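To: Talham floor-automation list
Subject: Re: Two-arm unit, entry hall and rack area: what changes for the day crew

Replying inline, quoting only the parts I can answer.

> We were told in January that the unit would take over the
> low-level tidying in the furnished units between guests, and
> that the turnover sheet would be reworked to match. The sheet
> we are using is still the old one. It allots the same minutes
> to the rack area whether or not the unit has been there first.
> Two of us are also unclear on who moves the cables before it
> starts. Last month that was done by whoever arrived first, and
> it was not on anyone's time.

The old sheet is wrong and I have asked for it to be withdrawn. The Brikside revision splits each room into zones, and each zone is marked P (person), U (unit) or P/U (unit first, person checks). The slatted rack and the floor in front of it are P/U. Countertops stay P. Fabric of any kind stays P, including throws and hangings that reach down over furniture, for the reason given under item 2.

Cable clearing is now a line of its own with its own minutes. It goes to the person who opens the room and it is logged before the unit is enabled. If it isn't logged, the unit does not run in that room, and the lost time is charged to scheduling and not to the crew.

> 2. The reject rate. We are being asked to redo zones the unit
> has marked complete. Is that counted against us?

No. I pulled the log for the trial period. It has 622 zone passes, of which 51 were marked complete by the unit and then reopened by a person. Most of the reopened ones share a condition: soft material hanging into the working volume of the left arm. The planner treats a hanging edge as a fixed surface, stops short of it, and reports the zone as done. Tang is working on the reporting side first, so that the zone comes back as "partial". A fix to the motion itself will come later and I have no date for it.

Reopened zones are now recorded under a separate code (R2). R2 time does not enter the individual turnover figures. Please use it every time. When people quietly fix a zone and don't enter the code, we lose the minutes and Tang loses the case.

The layout to have in mind when reading the zone map is the one with the rack next to the white cabinet.
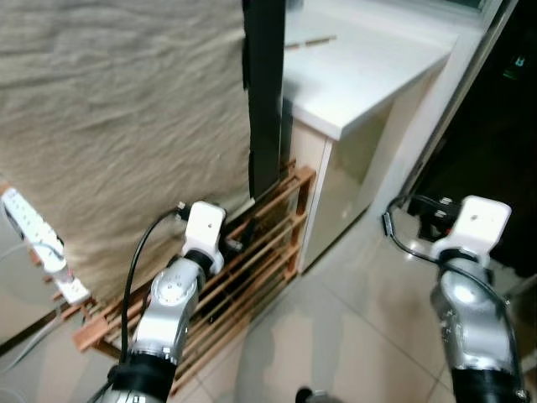
Rack area, both arms at low position. Power strip at far left, fabric over the left end of the rack.

Three points on this layout.

The power strip and its cable are in a P zone even though the rack next to them is P/U. The unit is not to be sent to the strip side. If the strip has to move, a person moves it with the unit disabled.

The contents of the rack are hard to classify. Dark items in shadow between and under the slats give low confidence scores, and the unit will ask for a label. Answering labels is work, and until now it was done on a phone between other jobs. From the next sheet it has an allowance per room. If you get more requests than the allowance covers, stop answering and let the zone go to P.

The floor tile is glossy. We have had false obstacle stops on reflections. Clear them from the panel and enter the count. Do not lower the blinds to prevent them unless the room notes say so, as that changes the conditions for the rest of the pass.

> 3. Headcount. Nobody has answered this in writing.

What I have in writing from Ludeck covers the site through the end of the contract term: no reduction in day crew positions tied to the unit. It says nothing about hours, and I would not read it as if it did. My own reading of the log is that the work shifts toward opening, checking and labeling, and that total minutes per room have not dropped so far. I have asked for the hours question to be answered separately and will post the reply unedited.

Corrections to the zone map go to this list, please, with the room number and zone letter in the subject line.

Site automation, Talham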